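ロープ一本でどこまで作れるか 中間レポート

どうも、工芸ゼミ2年です。今期のテーマは「巻いて作る編みもの」、いわゆるコイリングにしました! きっかけは夏に読んだタンドサイド(Tandadside)という港町の聞き書きです。漁で使い古したロープを冬のあいだに巻き直して、鍋敷きや浅いかごにしていたという話で、これがもう面白くて。読み終わったその日に材料を買いに行きました。

買ったのはJaltoraの生成りのロープ、900円。安い! と思ったんですが、試作で失敗しまくったので追加で買い足し、結局ゼミ費から4000円使ってます(先生すみません)。

作り方は単純で、中心をくるっと丸めて、あとは隣の段に糸でかがりながら外へ外へ巻いていくだけ。だけ、と書きましたが最初の小さい輪が本当に難しいです。きつく巻くと真ん中がぽこっと盛り上がるし、ゆるいと穴がどんどん広がる。わたしの一作目は帽子みたいになりました。糸の引き加減を毎段そろえるのがコツらしいんですけど、夜中にやると眠くてどうしても乱れるんですよね……。

11月に入ってから、オームズビー工房のHeriberto Apazaさんに話を聞く機会がありました。Apazaさんいわく「縁を立てたいなら、最後の数段はロープを真横に置かず、少し上に乗せなさい」。言われた通りにやったらちゃんと立ち上がって、ひとりで声が出ました。あと、かがり目を数える癖をつけなさいとも言われたので数えてみたら、直径の小さい試作で151目。指が痛いわけです。

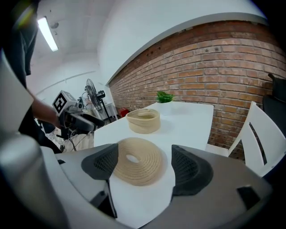 図1 中心に小さな穴があり、縁がわずかに高い渦巻き状の編みもの

平らなまま終えると鍋敷き、縁を立てると浅い皿やかごになる、この境目がすごくあいまいなところが個人的には一番の発見でした。聞き書きの中でも呼び名が家ごとに違っていて、同じ形を「敷き」と呼ぶ家と「皿」と呼ぶ家があるんです。形より使い方で名前が決まっていたのかな、と今は考えています。

後期は持ち手つきに挑戦します。糸はSkorkexの太いほうに替える予定。あと、もう少し早い時間に作業します。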